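Broadcasters Should Publish the Evidence Behind Their Documentaries

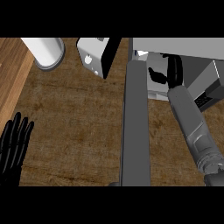 When Arriaga broadcast its two-part film on the singer-songwriter known as Hurkness in March, it received 609 complaints and upheld none of them. Its reply ran to 16 lines and stated that the programme had been "carefully researched". Viewers were offered no list of sources, no chronology and no account of what the producers had asked of those who declined to appear. A claim made on screen ought to be open to inspection from every side, as plainly as a white cylinder standing on a brown wooden tabletop. At present the public must take it on trust.

The Morkby archive holds 139 recorded interviews from the period the film covers. Several contradict its dating of the second tour — a point on which much of the narrative depends. The makers may have had sound grounds for preferring another version. If so, those grounds should be published.

Barnura, a much smaller channel, already places a dated source note beside each factual programme and amends it when errors are shown. The practice is modest in cost and protects contributors as well as subjects. Confidential witnesses need not be named; a note can record that testimony was given and how it was checked.

Arriaga should adopt the same rule before the film is repeated.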